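Kitchen handling tips from the Momthorpe bench tests

Rolled hand towels are the most useful soft item for testing a gripper at the table. A flat towel slides or bunches, while a roll gives the fingers two sides to close on. Method and results below are from the Jalard trials, revised 3 July 2019.

Roll the towel tightly and lay it with clear table on at least one long side. Set one finger on the near side and the others on the far side before closing.
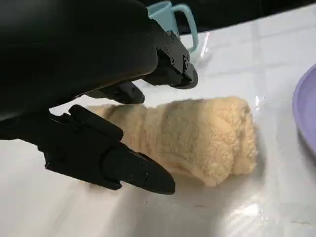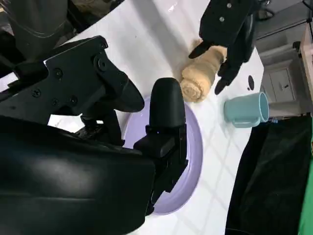

Rolled towel, light blue mug and purple plate on the white table, wrist views.

Close in 3 steps and stop at first resistance – terry cloth compresses well past that point. Grips near the middle of the roll held better than grips at the end. Repeat 5 times per position and re-roll after each lift. On glossy tables, recheck the exposure whenever the lights change, as glare upsets the edge finder.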